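# Borby on save files, load times and the Mamo handheld

The studio behind *Urnum* has two programmers, and both of them spent most of the past year on storage. Borby, the lead on the console and handheld versions, answered our questions by phone. The conversation has been shortened and put into running text.

The first subject was the save system, which players of the PC version have complained about since January. Borby confirmed that the old format wrote the full world state to a single file every time a checkpoint was reached. "On a desktop drive you don't notice. On the Mamo, with the card slot it has, the game stopped for 3 seconds. That was not acceptable at a checkpoint in the middle of a fight."

The new format splits the file into 17 blocks. Only blocks that have changed are written. Each block carries its own checksum, and the previous copy is kept until the new one has been read back. If the battery runs out during a write, the game loads the older copy of the affected block and marks it in the log.

We asked whether this could leave a save in a mixed state, with an old inventory and a new map, for instance. "It could in the first build. Inventory and quest flags now share a block for that reason. The map can be one checkpoint behind and it does no harm. A door you opened may be closed again."

Old PC saves will be converted on first launch. The original is renamed and left in the same folder. There is no conversion in the other direction, so anyone who wants to go back to the earlier version should copy the folder first.

On load times, Borby was careful. The handheld build takes roughly 9 seconds from the title menu to the first playable area, measured with the game in internal memory. From a card it depends on the card. "I won't give a figure for cards. People will hold me to it with one they found in a drawer."

Textures are the largest part of the load. They are stored in a compressed form that the graphics chip reads directly, so the processor has little to do with them. Audio is streamed, except for menu sounds and footsteps, which stay in memory.

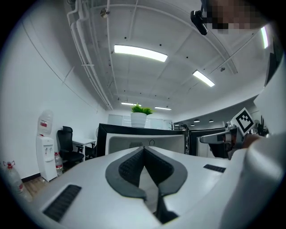 **Yeshi Dinsa**
Hardware and Platforms Editor

The last part of the call was about controls. *Urnum* on the Mamo uses the two sticks and the shoulder buttons, and every action can be moved to another button. Stick dead zones are set separately for left and right. Borby recommends leaving them at the default unless the character drifts with no input.

External controllers are supported through Idon, the input library the studio also uses on PC. Button prompts change when the controller does, but the layout does not carry over: each device keeps its own profile. Rumble is off by default on the handheld to save power.

Cross-save is not planned for release. "The files are the same on both machines now, so it's possible. The server part is what we don't have."

The update for PC and the Mamo version are both due on October 1, 2020. The download on PC replaces all texture packages, and players with limited disk space may find it quicker to uninstall and install again. Save folders are not removed by the uninstaller.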